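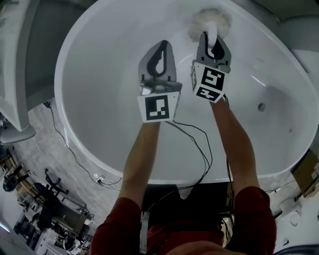

Swatch notes, Saturday, after lunch

Okay, so the blending test for the Dandier pencils is finally done and I'm pretty happy with it! I laid out 84 swatches on the smooth cardstock, light pressure first, then a second layer on half of each square. The greens are gorgeous. The two violets go grainy the second you push them - Umesh said the same thing about his set, so it isn't just my heavy hand.

Baby oil on a cotton swab worked way better than the blender pencil (sorry, blender pencil). Let it sit 6 minutes before going back in with color or the paper pills up. I ruined the corner of the fern page finding that out.

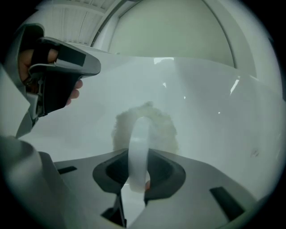
The other thing I want to write down before I forget is the paper. Zurside is fine for one or two layers, but by the third one the tooth is gone and the pencil just skates. Siu holds more, costs more, and has that slightly cream tint that makes my pale blues look a bit green. Bahman wants to try it for the koi page anyway, so I left him 13 sheets in the flat drawer.

Still to do: redo the violets on Siu, sharpen everything (ugh), and ask Umesh which white he used on those dewdrops.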